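Looking after the closet cell

If you've walked past the practice closet at the Skonley workshop lately and wondered what goes on in there all afternoon, May is a good month to stop and ask, because the whole cell is getting its spring service! Anju Rathore has been leading the work on the Cadier, our mobile robot that learns to open doors and put shirts on hangers, and she let me tag along with a notebook.

The first job is the doors. The tall white cabinet has two little bar handles set close together at the seam, and they are pale on pale, so the Cadier's head camera has to work hard to find them. Anju checks that from the robot's own height, at the spot where it stops and reaches. 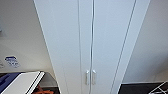

Photo: Skonley workshop / Flynn Tawhiri

The check is simple and a bit hypnotic. The robot looks, guesses where each handle is, and the software compares the guess with the measured position. It does this 300 times with the room lights up, then again with them turned down. We came out with 24 misses on the bright run, nearly all of them on one handle, and Anju traced it to a neck joint that had drifted a hair since winter. Two screws, a new zero position and a fresh calibration file – and the next bright run had no misses at all. I cheered. (I was the only one who did.)

Then comes the closet side, and I had no idea how much there is to look after where shirts are concerned. The wall hooks have to stay put or every stored reach is off, so each one gets a tug by hand and a measurement from the back wall. Hangers are checked for bends at the neck. The shirts matter too: we keep a black one and a white one up for the vision check, as dark cloth and pale cloth give the depth sensor very different kinds of trouble, and a white shirt against a pale wall is the harder of the two by a long way.

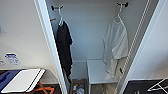 Milagros Tejada thinks we should be going further with the white shirt. She wrote in to say that at Jincombe they had the same weak readings, and that moving their lamp a hand's width to the side helped more than any change to the software. She would try that before touching another setting, and she'd like to see our numbers if we do.

We will, Milagros! Anju has it down for the next session, along with the gripper pads. The log stands at 1,112 grasps on the current pair, and the rubber is going smooth at the tips. Changing them takes 67 minutes by the book, most of it waiting for the adhesive to set, so bring a snack if you plan to watch. The spare pads are in the drawer under the charger, and the torque driver needs to go back there too, please.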